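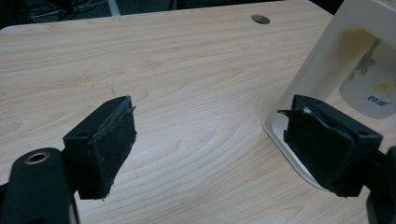

Week 3 handout: fingers, pads and the log sheet

Most of your grade in this unit rides on two strips of foam. The arm code gets all the attention, the camera calibration gets all the complaints, and then a demonstration is ruined by a pad that let go of a cup halfway to the shelf. So today is about pads. The fingers are open with nothing between them, and in that position the wear is easy to read: the left pad has frayed along its edges and collected lint, and the right one has a flap curling off its upper corner. Both are past what I will accept on a graded run. If yours look like that on Thursday, you will be changing them before you record anything.

1. Before you start

Collect a hand-held gripper from the shelf marked Trusovero (the name of the project, for those who joined after the first lecture and have been too polite to ask). Squeeze it closed and let it open. The fingers should come together flat, face to face. If they meet at an angle, check the mounting block screws. Snug is enough. The brass inserts are set into plastic, and plastic has a long memory for people who lean on a screwdriver.

Look at both pads under the bench light. You are checking for:

lifted corners
torn or folded foam
lint, hair, crumbs, glitter (we had a bad September)
any place where you can see what is under the pad

Light fuzz is fine. Anything lifted gets replaced.

2. Changing a pad

Peel the old pad from the bottom up. Scrape off the leftover adhesive with the plastic scraper. The metal one is for the print beds and has its own hook, to which it never returns. Wipe the block with alcohol and wait 2 minutes. Press the new pad on, hold it for 40 seconds, and resist the urge to test it on your partner's sleeve.

Always change left and right together. One new pad and one old pad will twist a cup as it lifts, and you will spend the lab session blaming Driltura, our recording script, which has enough real faults without yours being added.

3. The cup task

Set the holder on the desk with its opening toward you. Approach with the fingers wide open, close on the cup, lift it clear, place it on the bare part of the desk, and let go. Then put it back. That is one demonstration. Move the holder a little between demonstrations, and turn it now and then. A policy trained on a cup that never moves learns one position very well and has no further interests.

Go slowly. Last year's group, Team Skimberg, handed in 2000 demonstrations, nearly all of them performed at the speed of someone clearing a table at closing time. Their model learned to do the same. I still have the cup handle.

Stop recording if a pad slips or catches. Mark the run as failed and keep the file. Failed runs are useful and do not lower your grade. Failed runs labeled as good ones do, and I do watch them.

4. The log sheet

For each session write down the gripper number, the condition of both pads at the start and at the end, and who was holding the tool. "Fine" is not a condition. "Left frayed at top, right OK" is a condition. Constanza Gaete's log sheets from last term are pinned next to the door and are the standard to aim for, including the handwriting.

5. Reading and due work

Read the Politis notes on grasp width, first section only. The second section is about suction cups and will only make you want some.

Hand in your log sheet and a half-page answer to the following: how would a model behave if it were trained entirely on demonstrations made with a torn right pad, and then run on a gripper with two good ones? Guessing is allowed. Show the reasoning behind the guess.

Spare pads are in the second drawer. Sign for them.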